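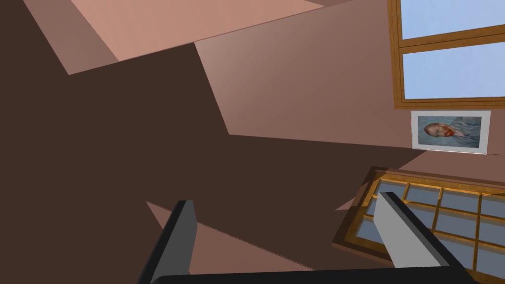 Sim view, gripper and window corner.

Tuesday, October 6, 2020
Wig cap glue, Herkix batch. Label claims 13 days' hold on a lace front. I doubt it. Ours lifted at the temples by day 10, and that was on a dummy head that never sweats. Sturkis tape did no worse and costs less. Redo with the Mement remover before anyone orders more.
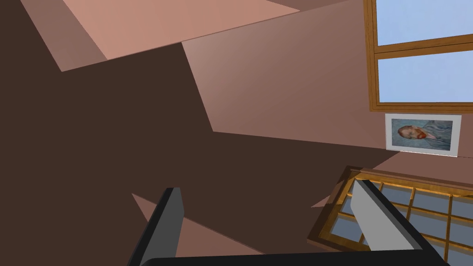
Figueroa wrote back that the glue needs two thin coats, left to go tacky between each. Fine – we did two. Will try three on the poly edge.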